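Progress report to the Fimport small grants scheme, second period

Girnness Village Songbook

You gave us 400 pounds to collect the old songs of Girnness and print them before everyone forgot the second verses. We have now collected 183 songs, which is more than we asked for and possibly more than the village ever sang. A fair number are the same song with a different fish in it.

Recording went well once we moved it out of the pub. The early tapes have fine singing on them, and also a darts final.
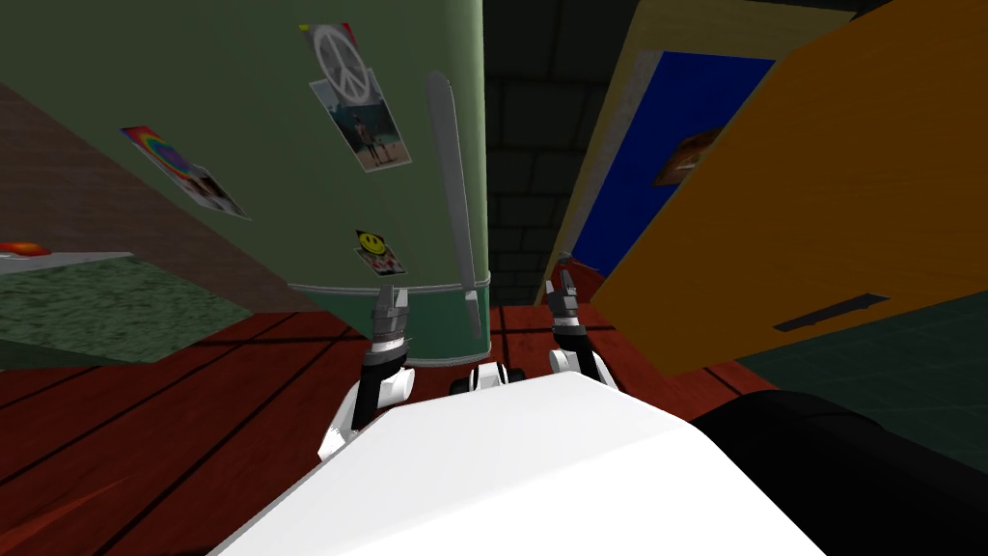

Spelling has taken up most of the summer. The dialect has no agreed way of writing anything down, and we have had letters on the subject. We settled on the system used in the Bistelel hymn sheets, which pleases the chapel and annoys the harbour in equal measure.

The Živković press has quoted us for 222 pages, stitched – glue was cheaper, but we have seen what glue does in a damp porch.

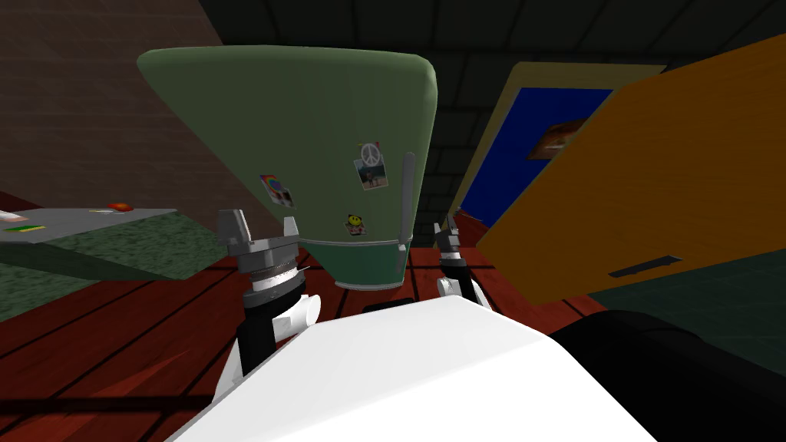
Tunes are a harder matter. We have written out the melody for all but 11 of the songs. Those were given to us by singers who do not agree on how they go, and who will not be in the same room to discuss it. We propose to print the words alone and leave a blank stave.

The money is nearly spent. We are not asking for more in this report, though we would not send it back. Proofs are due in December.

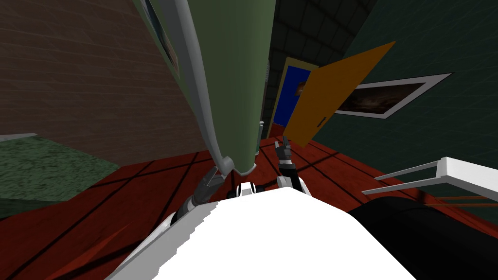
Page last changed: 3rd September

Still to do: the index, the cover, and a polite note about the verses we left out.

Comments

harbourend: It was never a herring. It was always a ling. Please correct.

Alto2: Will the left-out verses be available separately?

harbourend: Still says herring.

Girnness Village Songbook – write to us care of the reading room – Back to top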